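Section 4. Recording Hand Demonstrations with the Etik Wrist Set
Jesdale Methods Group, 8th September 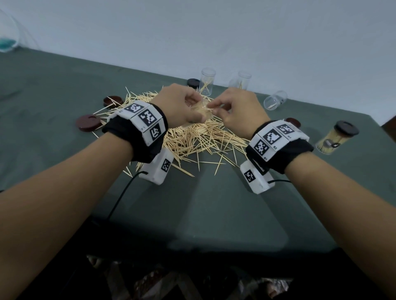
How many demonstrations does a small-object task need before training can begin?
The method calls for 50 accepted recordings per task, and 80 where the objects overlap in a loose pile.

4.1 Preparing the task

1. Fit one wristband to each bare wrist with the coded panels facing up and outward.
2. Place the objects for the task within easy reach. For the toothpick filling task, set out the clear containers and leave their lids off.
3. Start the Lockyer recorder and confirm that both wristbands are listed.

Note: The panels marked R1 and R2 belong to the right wristband. Do not move them to the left.

4.2 Recording

4. Hold both hands still above the table until the recorder gives a tone.
5. Perform the task at a normal working pace. One hand holds the container and the other adds or straightens the toothpicks.
6. Stop when the container is full and closed, then save the recording.

Caution: Keep sleeves clear of the coded panels. A covered panel interrupts wrist tracking, and the recording may be rejected.

Caution: Route the cables away from the fingers before reaching into the pile.

4.3 Reported result

In the July trial, a policy trained on wrist position alone completed 58 percent of container fills over 1000 attempts. Most failures occurred when two or more toothpicks were picked up together. Users should include such cases, and their correction, in each set.

Last updated: 8.2 revision of the Plurbridge guide

Related items
Section 3. Calibrating the Coded Panels
Section 5. Reviewing and Rejecting Recordings
Plurbridge Data Format Notes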